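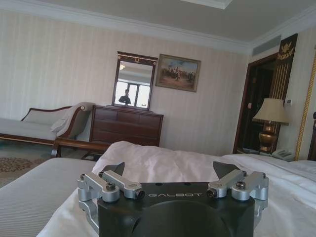 Forum > Bedroom and Linens > Bedding

Duvet never looks flat on the bed, what am I doing wrong

wrenfield_b
Posting here after getting nowhere in the Laundry section. We have a spare room with older furniture in it, a dark dresser, a chaise, striped wallpaper that came with the house. The bed has a gray striped spread and then a white duvet on top. The spread is fine. The duvet is the problem. However I lay it down it ends up in a heap toward the middle with the corners empty.

The cover is a Dunmont sateen, queen. The insert is an Onishi down alternative, also sold as queen. No ties inside the cover. I have tried shaking it from the foot end and I have tried the burrito roll. The roll looks good for one night.

Guests are coming in June and I would like the room to look made up.

tallow77
Measure the insert. Queen means nothing. I have owned three queen inserts and no two were the same width. If yours is a few inches narrower than the cover it will wander no matter what you do to it.

mapleside_ruth
Sateen is slippery, and so is the shell on a lot of synthetic inserts. Slippery inside slippery. I went back to percale covers and the problem mostly went away. You lose the shine, but I never liked the shine.

Greybox
Disagree with the above. I have sateen on every bed in the house and they all stay put. It's the ties. A cover with no ties is a bag. Sew a loop of twill tape in each corner of the cover and matching ones on the insert. You need 40 inches of tape for the whole job if you cut it into short pieces, and a needle. Do it in front of the TV.

wrenfield_b
Measured. The cover is 3 inches wider than the insert and 2 inches longer. Both were washed before I measured, so I don't know if one of them shrank.

tallow77
There you go.

Greybox
That's not much of a gap. Ties will handle that.

tallow77
Ties will hold the corners. They won't fill 3 inches of empty cover down the side. You'll have a flat strip hanging over the edge and it will wrinkle every time somebody sits on the bed.

pincushion_oh
Has anyone used the clips? I bought the Wosoletti ones, the kind with a pin on one side and a cap on the other, pack of 14. They hold fine but I could feel them through the cover at the top end and I moved those two down to the sides. Cost me 10 dollars. Easier than sewing if you rent out the room or change covers a lot.

mapleside_ruth
I would keep pins out of a sateen cover. Mine left small holes that turned into runs after a few washes.

pincushion_oh
Mine hasn't done that, but it's cotton poly.

Hensley_Rd
Can I ask why the duvet has to lie flat? Fold it. Put the striped spread on properly, tuck it, and fold the duvet in thirds across the foot of the bed. That's how my mother did a guest room and that's how I do mine. With a dresser and a chaise in there it sounds like a traditional room anyway and it would suit it. The guests can pull it up if they get cold.

wrenfield_b
I had thought about that. My worry is that the spread is thin and the bed looks low without something on it.

Hensley_Rd
Put a blanket under the spread.

Greybox
The folded duvet always slides off onto the floor by morning. People complain about it when they stay at my sister's.

Hensley_Rd
Then they can put it on the chaise.

quillandlamp
Moving this along a bit - the shopping answer is to get a heavier insert. Light ones don't have enough weight to pull themselves out to the edges. The Hallilow all-season one is heavy enough that I shake it once and leave it. It is warm though. If your guests are coming in June I would not use it unless you run the air.

tallow77
Buying the next size up would do the same thing for less. Put a bigger insert in the queen cover and it fills the corners. Go up one size only, or you can't get it in.

mapleside_ruth
I tried that with a king insert in a queen cover and it bunched. Too much fill with nowhere to go.

tallow77
Mine didn't bunch. Depends how thick it is, I suppose. Mine is a summer weight.

Greybox
I have 3000 posts on this board and half of them are telling people to sew in ties. Try the ties first. It's the cheapest thing anyone has suggested apart from folding it.

wrenfield_b
OK. I have twill tape left over from curtains, so I will sew the ties in this week, six of them, corners plus one halfway down each long side. If the edges still go limp I'll take in the side seam of the cover to match the insert.

tallow77
Taking in the seam is a good idea, I should have said that. Check where the closure is before you cut anything. On some covers the buttons run right up to the corner.

wrenfield_b
Buttons are across the bottom and stop short of both sides, so there's room. I also need to iron it. Does anybody iron sateen on the bed or do you take it off?

mapleside_ruth
Off, inside out, while it's still a little damp.

pincushion_oh
On the bed with a steamer. Life is short.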